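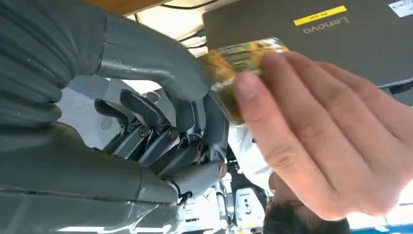
Call for participants: handling of small glass jars
Allmont Packaging Studies, Jar and Closure Group
Reference: Rallow 6

The Jar and Closure Group is recruiting 23 adults for a series of paid sessions on the handling of small glass jars. The sessions cover picking up, holding, turning, passing to another party and setting down. Results will be used to revise the shape and wall thickness of the Rallow range, a line of small jars for preserves, spices and pickled goods.

Recruitment is open now and closes at the end of April. Sessions start the following month.

What the work consists of

Each participant attends six sessions. A session lasts 90 minutes, including a break. Jars are supplied filled and closed. Contents vary by session and include dried herbs, mustard, pickled vegetables and a clear test liquid.

Most tasks are short and are repeated many times. A typical task asks the participant to take hold of a jar with the fingertips, keep it level for a set time, and release it when the session lead gives the word. Other tasks involve turning the jar so that the label faces a given direction, or lifting it from a group of jars without touching the ones next to it. In the passing tasks, both sides have contact with the glass for a moment before one lets go. The timing of that release is the main item of interest in sessions three and four.

After each block, participants fill in a one-page form on comfort, slip and effort. Written comments are welcome and are read.

Who can apply

Applicants must be 18 or older and able to attend all six sessions. Left-handed people are especially encouraged to apply, as the previous series did not have enough of them. Full use of both hands is needed for this series. A separate call, Rallow 7, will cover limited grip strength and joint pain.

Please do not apply if you have a known reaction to mustard, or a cut or open skin on the fingers that will not have healed by the first session. Rings and bracelets are removed before the start. Long or artificial nails change the contact area on the glass and cannot be accepted in this series – clear polish is fine.

No experience is required. People who have worked in a kitchen, a food plant or a packing line may apply and should say so on the form. They will be placed in a separate group for the analysis.

Room and conditions

The room has a gray carpet. Some tasks are done seated and some standing, and participants may ask to change position between blocks. Wear flat closed shoes. Loose sleeves should be rolled or pinned above the wrist.

Equipment stays where the session lead has placed it, including anything on the floor. Bags and coats go in the lockers outside. Drinks are kept in the hallway, where there is also a sink for washing hands. Hands are washed with the supplied soap before each block and dried fully. Hand cream must not be used on the day of a session.

If a jar is dropped or chipped, stop and step back. The session lead deals with the glass. No cost is passed on to the participant and the dropped jar is logged as a normal result.
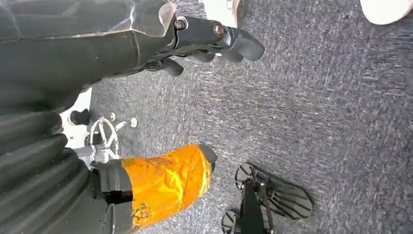
Zuzanna Pietrzak, writing after the previous series, asked that future calls be clearer about standing time: she had expected to sit throughout, and found the second half of the fourth session tiring on the legs. Her point was that the tasks themselves were easy and the waiting between them was the hard part. The schedule has been changed as a result. Standing blocks are now limited to 15 minutes, and a chair is provided at every position.

Payment

The full series pays $132, paid by bank transfer after the sixth session. Participants who leave early are paid for the sessions completed at the same rate per session. Parking is free behind the building. Bus fare is refunded against a receipt.

Payment does not depend on how well the tasks are done.

Times

Weekday sessions start at 9:30 a.m., 1:00 p.m. and 5:30 p.m. A Sunday session at 10:00 a.m. is offered if enough applicants ask for it. Participants keep the same start time through the series where possible. Late arrival by more than 15 minutes means the session is moved, as hand washing and the baseline grip test cannot be shortened.

Records

Hands and jars are recorded on video during the tasks. Recordings are stored under a participant number. Names are held separately by the office for payment only and are deleted when the series closes. Participants can withdraw at any time and ask for their recordings to be removed.

How to apply

Application forms are available at the Allmont front desk or by mail on request. State your preferred start time, which hand you write with, and any work experience with jars or closures. Hand length is measured at a short visit before the first session, so there is no need to send it.

Questions about the tasks go to Valentin Koller. Questions about payment and scheduling go to Loredana Sorrentino, who is in the office on weekday mornings. Applicants will hear by mail within two weeks of the closing date, including those placed on the reserve list.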